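February 12, 2021
Bench notes, drying rack, second round

Still on the question of whether the way cups go into the rack makes any difference to how they come out. Sesten think it does, and their leaflet says so with great confidence. I am less sure. I have read the leaflet twice and can't find where they say how long they waited before looking.

Mixed load again: mugs, cups, a clear glass, the amber textured tumbler. Black wire rack.
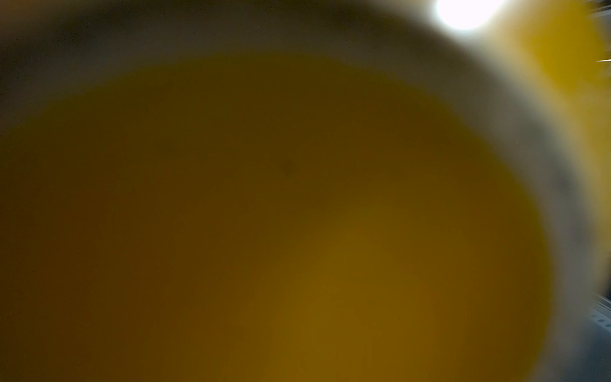
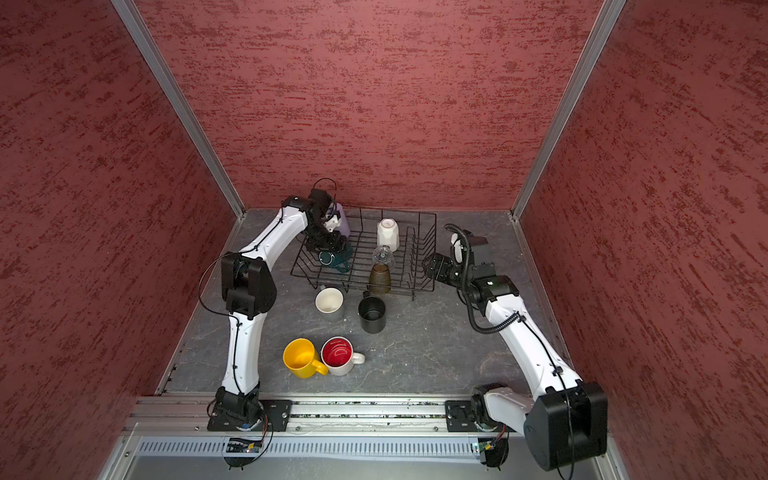 The claim, as I understand it, is that anything stood upright will hold water in the bottom and anything upside down will drain clean. Fine as far as it goes. A child could have told us that. What the leaflet goes on to say is that upside down is always better, and I don't believe the always. Put a cup upside down on a flat surface and you shut the damp in with it. On wires it ought to breathe, but that depends on the rim and on how the wires run under it, and the leaflet shows neither.

Procedure same as last round. Rinse in warm water, one shake over the sink, into the rack, leave for 30 minutes, wipe the inside with a folded paper towel and weigh the towel before and after. I know the shake is the weak point. My shake and yours are different, and mine at four in the afternoon isn't mine at nine in the morning. If anyone can think of a way of doing without it I'd like to hear it. Dipping and lifting straight out was tried in the first round and flooded the tray.

The numbers from the first round are in the old book (Lura, blue cover). I would not lean on them. We had 19 usable weighings out of what should have been a good many more, and in several of the rest I can't read whether the cup was noted as U for upright or U for upside down. From now on it is "up" and "down", written in full, please.

Points to watch this time:

Faceted cups. Everyone assumes the flat sides make no odds. The foot is where I'd look. If the underside is hollow, then turned over it becomes a little dish, and whatever the inside has lost the underside has gained. The leaflet only talks about insides. Wipe both and weigh both, on separate towels.

Textured glass. Somebody wrote in the margin of the last sheet that textured glass dries slower. Based on what? We had one tumbler and no plain one of the same size to set against it. The clear glass is a different shape altogether, so a comparison there tells us nothing much. I have asked Udel whether they do a plain version of anything similar. No reply yet.

Coloured glass generally. It is harder to see drops in it, and I suspect that's half the reason people say it dries well. Go by the towel and ignore your eyes.

Mugs with handles. The handle gets in the way of the dividers and the mug ends up leaning. Note the lean, even if it's only "a bit, towards the back". Last time two people wrote "straight" for mugs that I would have called well over.

Room humidity was at 69 per cent on the wall dial when I started. I don't trust the dial. It said the same on the day the window was open and again on the day we had the kettle going. The Takagi meter is supposed to be better but its battery cover is missing and it cuts out if you pick it up. Leave it lying on the shelf and read it from above.

Timings slipped a little. Nearly 2 minutes went between the first item going in and the last, so the first had a head start on everything else. Next time stagger the wiping in the same order as the loading, and that should take care of it.

What I'd accept as a result: a gap between up and down that is bigger than the gap between two goes at the same cup by the same person. We haven't once done the same cup twice in a row, so we don't know how big that second gap is. Until we do, I would rather we stopped telling people the leaflet is right. I'd also stop telling them it's wrong, much as I'd like to.

To do: repeat weighings on a single mug, morning and afternoon. More paper towels, same make as before if the shop still has them. Check the scale against the brass weight before starting, and write down that you did. Find a lid or some tape for the Takagi.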